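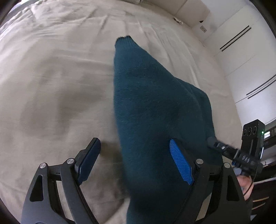
Sweater on the bed, ribbed end toward the top. Second layer of the knit behind it at right.

August, 14:10. Garment log, knitwear, continued

Item: pullover, mock neck, dark teal. Entered as 2,139 in the Drevano sheet. Hae-won Joo has it under the Stollbridge lot, which I think is wrong - the Stollbridge pieces were all crew necks. Left as is until she checks.

Working surface is the large bed with the beige fitted sheet. The sheet wrinkles badly, and a raised fold under the hem will throw off the length. Pull it tight from the far corners before measuring. Scale reads to 600 g, enough for this one but not for the coats.

Laying out, as settled with Hae-won:
Front up, neck toward the far end of the bed.
Sleeves out to the sides, clear of the torso.
Smooth from the chest down with a flat hand. No tugging at the hem, the knit gives and does not come straight back.
Leave it 25 minutes, then measure.
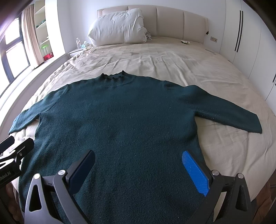
Front up, sleeves out. Soft fold at the right underarm.

Condition notes:
Body is fuzzy and lightly pilled. Grade 3 on our scale, could be argued to 3-4.
Pale lint specks at the right underarm fold (right as viewed). Lint roller before weighing.
Collar ribbing is regular but the upper rim is wavy, with a peak at each corner. Take collar height at center front and ignore the peaks.
Color changes with position on the bed, bluish at the upper chest and greener lower down. Do not match the shade card here. Use the Mnguni lamp.

Care label not transcribed yet. Dradden want fiber content on every line before they will accept the sheet, so 2,139 stays open. Next one is 2,988, cardigan - check buttons first.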